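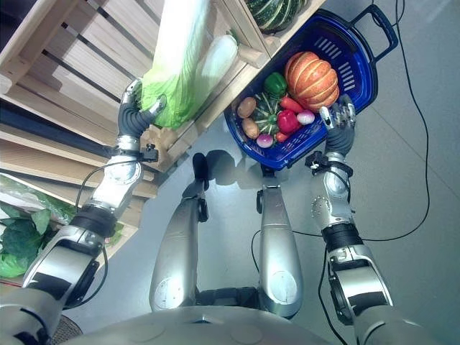 Who am I looking for? A Saturday-type person, except the shifts are weekday mornings, starting at 6:30 and done by 11.

I run Cakenel, a small bakery on the corner by the Bemel parking lot, and I need a second pair of hands at the counter from November on. You'd box up orders, ring people up, and help me frost when it gets crazy (and it does get crazy, we had 300 cupcakes out the door for one school fair!). No baking experience needed, I'll teach you. I do need you to be okay with early alarms and a lot of small talk.

Pay is $300 a week for four mornings, plus tips and whatever bread is left over. There's a bus stop right out front.

Come by after 2 p.m. with a phone number and tell me which mornings you can't do. Resume optional.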